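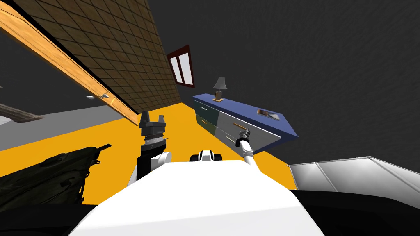
Week 6 is the one where we finally get to color, and I'm going to go slower than the syllabus says because last year I rushed it and the Ekivico projects came back looking like a bag of candy. So let's start with the thing I most want you to take home: a color doesn't have a fixed look. It changes with whatever sits beside it. Take a yellow floor. In the paint store the chip looks cheerful and pretty mild, then you put an orange wood cabinet over it and the two slide together into one big warm patch, and you stop seeing either one very well. Now bring in a dresser with a blue top and gray drawers and the yellow wakes right up! Same yellow. We'll do this with paper squares in class, so bring scissors (the ones in the studio are terrible).

Words you need for the quiz

Hue is the plain name of the color: red, blue, green. Value is how light or dark it is. Saturation is how strong it is, so a fire truck is high and a brick is a good deal lower. People mix up value and saturation all the time, me included when I'm tired. My trick is to squint. When you squint the hue kind of drops away and you're left with light and dark, and that's value.

Warm and cool are looser words. Reds, oranges and yellows are warm, blues and most greens are cool, and purple goes whichever way its neighbors push it. Don't write "purple is cool" on the quiz, I'll take a point off.

How much of each

Beginners love to give every color an equal share. Three colors, a third of the room each, and your eye has no idea where to go. Pick one that gets most of the room (usually floor and walls), one that backs it up, and one that only shows up in small doses. If you're using a strong floor color you've already spent most of your budget, so calm down everywhere else. Gray is your friend here, and so is white, but watch out: a gray next to orange will start looking a little blue. That's called simultaneous contrast and it's chapter 4 of the Rathnayake reader. Read that chapter twice. The diagrams are better than mine.

About light

The paint chip you fell in love with was sitting under store lighting. Take it home and look at it in the morning, at lunch, and at night with the lamps on. In the Bustia apartment (slides from October, still on the course page) the bedroom wall was a soft green all day long and went the color of old mustard after dark. The fix there was a different bulb, and the wall stayed as it was. Always try the bulb first, it's so much cheaper than paint.

Bulbs are sold by color temperature, in kelvins. A low number is warmer and yellower, which feels backward, I know. Something near 2,000 is candle territory and much too orange to judge paint by.

For next time

Choose one room you spend real time in. Make a strip with the three main colors in it, sized to match how much of each one the room has. Then make a second strip where you change only the smallest one. Glue both to a sheet of Reltik board, the matte kind, and write half a page on what happened to the two colors you left alone.

Bring it to room 861. We're not in the usual studio that day, and the door sticks, so push hard.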